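Garen mit Dampf – Grundlagen
Skript zum Modul Gartechniken, Teil 2
Dozentin: Naomi Mushi, Lehrküche Tretville

1. Wärmeübertragung

Beim Dämpfen wird das Gargut nicht vom Wasser, sondern vom aufsteigenden Wasserdampf erhitzt. Trifft der Dampf auf die kühlere Oberfläche, kondensiert er und gibt dabei seine Verdampfungswärme ab. Diese ist erheblich größer als die Wärmemenge, die heiße Luft gleicher Temperatur abgeben kann. Deshalb gart ein Teigling im Dampf deutlich schneller als in einem Backofen bei 100 Grad.

Die Temperatur im Garraum liegt bei normalem Luftdruck nahe am Siedepunkt. Eine Bräunung findet nicht statt, die Maillard-Reaktion läuft bei diesen Bedingungen kaum ab. Gedämpfte Teige bleiben hell und haben eine weiche Außenhaut.

2. Gargeschirr

Bambus nimmt einen Teil der Feuchtigkeit auf und lässt Dampf durch den geflochtenen Deckel entweichen. Vom Deckel tropft daher weniger Kondenswasser zurück als bei Metall. Metalleinsätze sind leichter zu reinigen, brauchen aber ein Tuch unter dem Deckel. Mehrere Etagen können gleichzeitig betrieben werden. Die unterste gart am schnellsten, deshalb wird nach der Hälfte der Zeit getauscht.
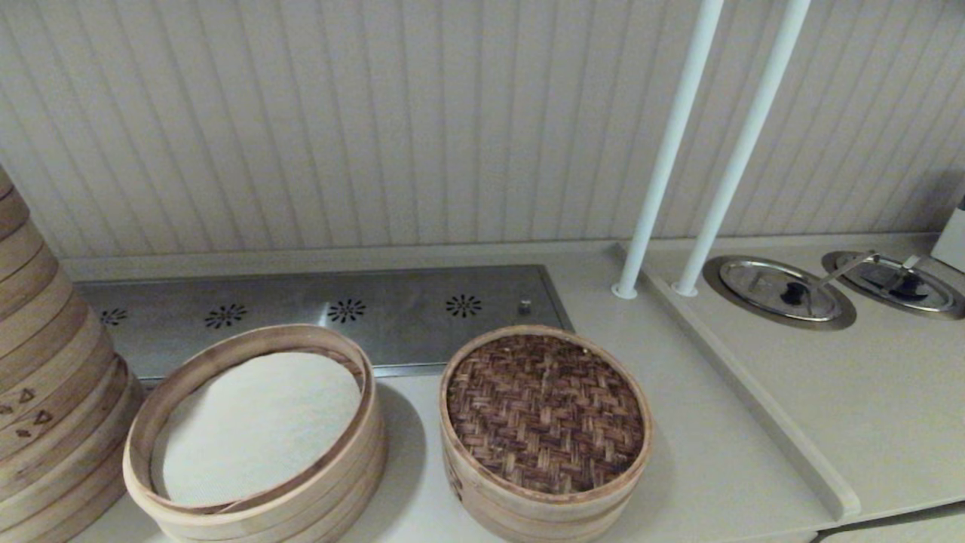
Abb. 1: Dämpfkörbe aus Bambus, links gestapelt

Neue Körbe vor dem ersten Gebrauch wässern und einmal leer dämpfen. Nach dem Gebrauch ohne Spülmittel abbürsten und offen trocknen lassen – geschlossen gelagerte Körbe schimmeln.

3. Hefeteig im Dampf

Der Teig wird mit Weizenmehl von niedrigem Proteingehalt angesetzt. Nach dem Formen ruhen die Teiglinge 40 Minuten im Korb, danach werden sie 12 Minuten bei kräftigem Dampf gegart. Bei zu langer Gare fallen sie beim Öffnen zusammen. Denselben Fehler erzeugt ein zu schneller Temperaturwechsel: Hitze abschalten, 2 Minuten warten, dann erst den Deckel abnehmen.

Kiprono Kombo hat im Januar im Kurs Zustavari eine Variante mit Hirsemehl vorgestellt. Der Teig war fester und riss an der Naht. Das Rezept wird im Praktikum noch einmal mit höherem Wasseranteil geprüft. 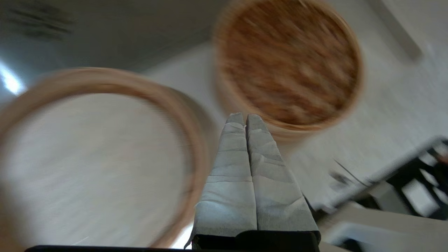 4. Gemüse und Fisch

Blattgemüse verliert im Dampf weniger wasserlösliche Vitamine als beim Kochen, da es nicht im Wasser liegt. Die Stücke sollen gleich groß sein und nicht übereinander liegen. Fisch kommt auf einen Teller oder auf Kohlblätter, damit der Saft nicht in den Topf läuft. Gesalzen wird erst kurz vor dem Garen.

Zur Vorbereitung

Bis zur nächsten Sitzung lesen: Bang/Waweru, Dampf und Teig, ab S. 171. Schürze und eigenes Messer mitbringen. Fragen zum Praktikum an Peninah Rugemalira.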